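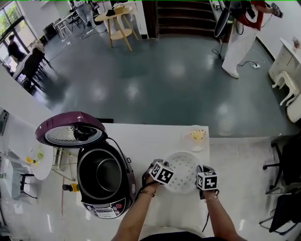
Ticket: rice cooker in shared kitchen, lid and steamer tray
Status: open, waiting on part
Logged by: Joscha Ehlers
Location: ground floor, Irnum
Unit: Vundska, the one with the purple-maroon lid

Problem as reported

Boils over with the steamer tray in. Starchy water out of the vent, down the front and onto the panel. Lid pops open part way through, sometimes twice in one go. Fine without the tray, or so three people told me. No error on the display. Rice underneath comes out wet on top and stuck at the bottom.

Entry 1, mid morning

Unplugged, lid up, had a look. Inner pot empty and clean, no dents I can find. Coating fine. Wiped under the pot anyway, one grain of rice stuck to the heating plate, took it off. Would explain the sticking at the bottom, maybe. Wouldn't explain the lid.

Inner lid plate (silver one with the holes) pulled off and rinsed. Several holes had dried starch in. Toothpick job. Please can whoever uses it for porridge rinse this plate after, it comes off with one tug at the tab, you don't need tools.

Entry 2, 11.20

Plain rice test, no tray. 2 cups, water to the line. Clicked over to keep warm as normal, no boil over, lid stayed shut. So the cooker itself seems OK.

Entry 3, after lunch

Same again with tray. Round white one, small holes all over. Sat it on the rim and closed the lid. It does close but you have to lean on it. Lid catch only just grabs. Steam from the back edge after a few minutes, then lid popped, then the mess. Exactly as reported.

Measured the tray across the top, 165 mm. Manual only says "use supplied steamer", no size given, very helpful. Is this the supplied steamer? I don't think it is. Ours had a little handle in the middle, I'm fairly sure. Can anybody rember?

Entry 4

Asked round. The tray came from the Skultaletti set, the old stacking steamer that went to the charity shop in October. Somebody kept the tray becuase it looked right. It nearly is. Rim is a touch too deep so it holds the lid seal off at the back. Pressed a strip of paper between seal and rim all the way round to check — tight at the front, slides out freely by the hinge.

So two things going on:
wrong tray holding the lid up
blocked holes in the inner plate, now cleared

Entry 5, 15.40

Tried tray the other way up, as suggested by Antwi. Lid shuts properly. But the tray sits so low it touches the water once it boils, so you get boiled dumplings instead of steamed. Not a fix. Thanks though.

Tried less rice as well, one cup, tray right way up. Lid still lifted. Less mess but still a mess. Don't bother with this one.

Entry 6

Asked Vundska parts about a proper tray. They want the model number off the plate underneath. Empty the pot and take it out before you tip the cooker over, I didn't, water on my shoes. Number sent. They have it, 900 in the old catalogue, 4000 in the new one, same part apparently. Ordered under the new number. No delivery date yet, they said they'd write.

Seal looked at while I was there. Slightly flattened by the hinge but springs back if you warm it under the tap. Not ordering one for now. If it leaks with the new tray then yes.

What to do till the part comes

Rice only, fine, use as normal.
No tray in the cooker please. Either way up.
For steaming use a saucepan with a lid, the white tray sits OK over the medium one. Keep the water well below it.
Don't force the lid. If it needs leaning on something is in the way.
If it does boil over: switch off at the wall first, leave it to cool, then wipe the panel with a damp cloth, not a wet one. Buttons are small and water gets in round them.
Inner plate off and rinsed after every use. Back on with the tab facing you, otherwise the lid won't catch and I get another ticket.

Comments

Antwi: can the white tray be cut down? There's a file in the drawer.

Joscha: would rather not. Bits of plastic or whatever it is in the food. And then it won't sit on the saucepan either. Leave it.

Antwi: ok. Also display went blank for me last week, came back when I wiggled the lead at the side. Same fault or new ticket?

Joscha: new ticket please but noted. Pushed the lead fully home, it was sitting a bit loose. Ran it for about an hour on keep warm afterwards, display stayed on. If it goes blank again stop using it and tell me, don't wiggle.

Antwi: will do. And what about the rice that was in it when it popped?

Joscha: binned. It was glue.

Entry 7

Part still not here. Chased. Reply says dispatched from the other warehouse, no tracking. Wrote "RICE ONLY" on a bit of tape and put it in the drawer with the tray. Leaving open. Will close when new tray is in and it's done two full goes with the lid staying shut.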